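8th May

Walked up to the old Womell waterworks this morning to sketch it before the open house crowd got there. I have loved this building since February, when I first saw it in sleet, and I can report that it improves with sunshine, as most of us do. Long brick front, eight arched windows, and a little tower on the end whose only job is to look like it has a job. The architect must have had some budget left over.

My drawing makes it look like a bread box. I blame the 5 dollar pencil.

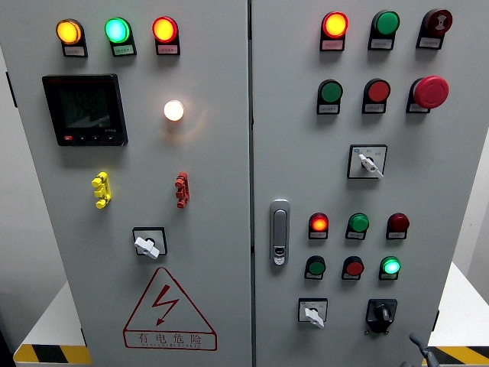
The new wing is another matter. Gbeho Studio won the contest for it, and their panel by the entrance runs to 200 words without once using "door," which may be why it took me so long to find one. Inside it's better than I wanted it to be. The roof light falls in a long stripe down the concrete, and the stairs are wide enough to change your mind on. But everything is gray, wall after wall of it, and I kept thinking of control cabinets, which are gray too and still find room for a lamp in amber, one in blue-green and one in red-orange. Three small lights in a row, that's all I'm asking for. I'd settle for a colored handrail.

Ate my sandwich on the tower steps. Tomorrow the bread box gets a second try, with an eraser – and possibly a ruler, if I can stand the shame.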